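Jul 26, 2023

Woke at half five with the light and couldn't get back off. Made tea and took it down to the plot before it got warm. The courgettes have gone over again, two of them the size of my forearm, and I only missed three days. Picked the small ones and left the big ones by the gate for whoever wants them. The broad beans are finished, so I cut them at the soil and left the roots in, as Dad used to.

Rain gauge had 12 mm in it. That's the most since I moved it away from the hedge. The water butt is back up to the second band and I shan't need the can until the weekend.

Blackfly on the runners. I rubbed off what I could reach and washed my hands under the butt tap. The first flowers have dropped without setting, which happened last year as well, and then they came good in August. I won't fuss with them.

Brenda Catterall was at the next plot but one when I came back up the path. She has lifted all her garlic and it's drying on an old bed base, very good heads, better than mine. She is still cross about the bus. From September the Omham bus will go from the bottom road only and won't come up through Polotthorpe at all, so it's a walk of 700 yards down the hill and the same back up with shopping. She has written to the company and had a letter back that said nothing. I said I would write too. I haven't done it yet. I must do it before the end of the month or I'll let it slide.

Home by nine. Porridge, then the post. The water bill, a seed catalogue with too many dahlias in it, and a card from Babita Ahuja in Omham with a drawing of a heron on the front that she did herself. Her knee is mending and she can do the stairs one foot after the other now. She wants to come over for the plums when they're ready. I rang her at dinner time and we settled on the second week of August, though the tree will decide. It has 400 plums on it if it has one, and I've had to prop the low branch with the clothes prop. So now I have no clothes prop.

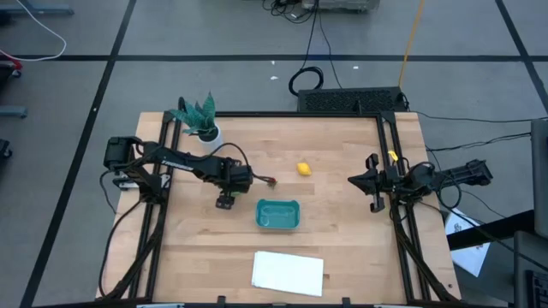
We talked for a good while after that, mostly about her sister's move and whether it's worth freezing plums whole. Babita says stone them first, lay them flat on a tray, then bag them. I did mine whole in January the year before last, from the shop, and they came out like wet socks. I'll do it her way.

Afternoon was the back bedroom. I have been putting it off since Easter. Took down the curtains and washed them on cool, and they came up two shades lighter, so they must have been filthy. Filled the crack over the window. The filler says it wants four hours before sanding and I gave it two, and of course it dragged. Did it again and left it alone this time. There's a damp patch low down by the chimney breast that I don't like. It is dry to the touch today but the paper has lifted. I've drawn round it in pencil and I'll look again after the next proper rain.

Found Mum's button tin at the back of the wardrobe and lost half an hour to it. Mostly shirt buttons, also the big green ones off the coat she wore to my wedding. I'd thought those had gone to the jumble. I have put two on one side for the grey cardigan, which has been fastened with a safety pin since spring.

Went to the shop for milk and bread at four. They were out of the brown so I got a white. Milk has gone up again. Saw the man from the corner house painting his railings in his good shoes and said hello, and he said it would rain by teatime, and it didn't.

Beans and an egg for tea, with two of the little courgettes sliced thin and fried in butter. Nice. I could eat that every night this month and will probably have to. Made a start on chutney with the biggest one afterwards: chopped it, salted it, and it's in the colander overnight with a plate on top. The recipe wants 1000 g of courgette and that one marrow of a thing gave me the lot with some over. I'm short of vinegar. Brenda may have a spare bottle, otherwise it's the bus, while there is one.

Read two chapters of the lighthouse book. It has slowed down since they left the island and I keep going back a page. Swifts still over the roof at nine, fewer than last week I think, and very high up.

To do: letter about the bus. Vinegar. Sand the filler. Something else for a clothes prop. Ring the surgery about the eye test and ask if they still do it there or if I have to go into Omham.

Bed at ten, window open.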